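Desktop towers: what goes in which bin

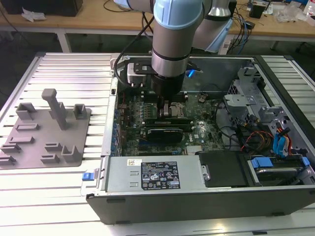

Scope
Members have asked for written sorting rules for desktop computers, to match the ones we already circulate for printers and monitors. The notes below apply to standard steel-cased towers received at the Treltlow depot from October. Laptops, all-in-ones and rack servers are handled separately and are not covered.

The October load is 227 towers, mostly ex-office Dell units from the Palomino contract. They will be processed in 2 lots.

Before opening
Check the intake tag against the Hederix sheet. Disconnect everything at the back, including wireless dongles and cable locks. Hold the power button in for 8 seconds with the mains lead removed. Lay the case on its side with the removable panel facing up, then take the panel off and put it in light steel. Panels with glued foam or acrylic windows go in mixed metal.

Dust the inside with the extraction on. Compressed air is not to be used outside the booth.

Hard drives
Drives come out first. No tower moves past the opening bench with a drive still in it. In the Dell cases the drive is normally held by a blue plastic bracket, which releases by squeezing the tabs or flexing the plastic, depending on the model. Unplug data and power at the drive end before pulling. Look for a second drive in the cage and for a small solid-state drive on the motherboard, which is easy to miss under a heat shield.

Drives are scanned and placed in the locked grey tub. Brackets go in rigid plastics unless Tolska has an open order for them, in which case they are bagged by colour and model. Do not break brackets to free a stuck drive. A flat screwdriver under the rail will usually shift it.

Memory
Press the clips at the ends of the slot outward and lift each module straight up. Hold modules by the edges and stand them in the antistatic trays, sorted by type, then by capacity. Modules with no readable capacity label go in the untested tray. Gold-edged modules are not to be mixed with general circuit board, where they are lost at the lower rate.

Expansion cards
Remove the retaining screw or lift the latch at the rear of the case, then release the slot clip. Graphics cards go to test. Network, sound and serial cards are graded as board unless listed on the current Tolska order. Steel brackets on cards going for scrap should be unscrewed. Blanking plates left in the rear of the case can stay with the steel.

Processor and cooler
Undo the cooler screws in a cross pattern. If the cooler will not lift, twist it gently to break the paste; pulling straight up can bring the processor out of a closed socket and bend the pins. Aluminium coolers and those with a copper core have separate bins. Wipe the processor, close it in a clamshell and mark the model number on the lid.

Power supply
Power supplies are removed whole and are never opened at the bench. The capacitors can hold a charge well after the unit has been unplugged. Read the specification label before sorting. Units rated over 400 watts that carry a legible label and an undamaged lead set go to test. Everything else goes in the power supply cage with leads attached. Do not cut the leads, as the buyer pays less for trimmed units.

Motherboard
Remove the coin cell and place it in the battery jar with its faces taped. Boards go in the green board bin with plastic sockets and slots left on. Large steel back plates come off.

Empty case
Strip plastic fascias and covers where they unclip by hand. Drive cages may stay riveted in place. The shell goes in light steel.

Queries on grading should be noted on the Hederix sheet beside the tag number. The revised price table will be sent with the next issue.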